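Der lange Weg zum leisen Ton

Wer zum ersten Mal ein Harmonium aus der Werkstatt Pandutwood spielt, wundert sich meist über die Lautstärke. Die Instrumente sind leise, und das ist gewollt. Hendrik De Bruijn baut sie für Wohnungen, kleine Säle und Aufnahmeräume. Im Jahr verlassen 20 Stück die Werkstatt in Skerness.

De Bruijn hat Orgelbau gelernt und danach lange Pfeifenorgeln gestimmt. Zum Harmonium kam er durch eine Reparatur: ein Druckwindinstrument mit gerissenem Balg und 2 fehlenden Zungen, das kein anderer annehmen wollte. "Ich habe einen Winter daran gesessen", sagt er. "Danach wusste ich, was ich anders machen würde."

Anders ist vor allem der Balg. Er liegt quer unter der Klaviatur und wird mit dem Knie bewegt, beide Hände bleiben frei. Die Zungen aus Messing feilt Nathalie Stevens, die seit zehn Jahren im Betrieb arbeitet. Für das größte Modell, das Noh, braucht sie 494 Zungen - mehrere Wochen Arbeit, bevor der erste Ton erklingt. Gestimmt wird zweimal, das zweite Mal nach einer Ruhezeit im ungeheizten Lager. 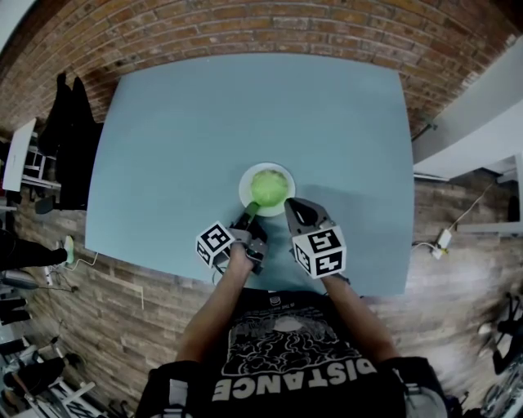
Hellgrünes auf weißem Teller, am Tisch ein T-Shirt mit dem Aufdruck "DISTANCE".

Das Noh ist das Instrument, mit dem die Werkstatt bekannt wurde. Die Pianistin Rattana Intarasuk nahm darauf ihr Album "Vutell" ein, neun Stücke ohne Schnitt und fast ohne Hall. Man hört die Klappen und gelegentlich den Balg. Intarasuk wollte das so. Ein Klavier sei nach dem Anschlag fertig, sagt sie, beim Harmonium müsse man sich um jeden Ton kümmern, bis er aufhört.

Nicht alle sind überzeugt. Blagoje Vidmar, der alte Saugwindinstrumente restauriert, vermisst bei den Neubauten die Tiefe im Bass. De Bruijn gibt ihm teilweise recht. Ein größeres Gehäuse würde helfen, ließe sich aber kaum noch durch ein Treppenhaus tragen.

Im Mai soll ein kleineres Modell mit nur einem Register fertig werden. Der Prototyp steht derzeit bei Frans Van Dijk, der damit einen Chor begleitet und die Mängel notiert. Bisher klemmt das tiefe Fis, und der Kniehebel sitzt zu weit links.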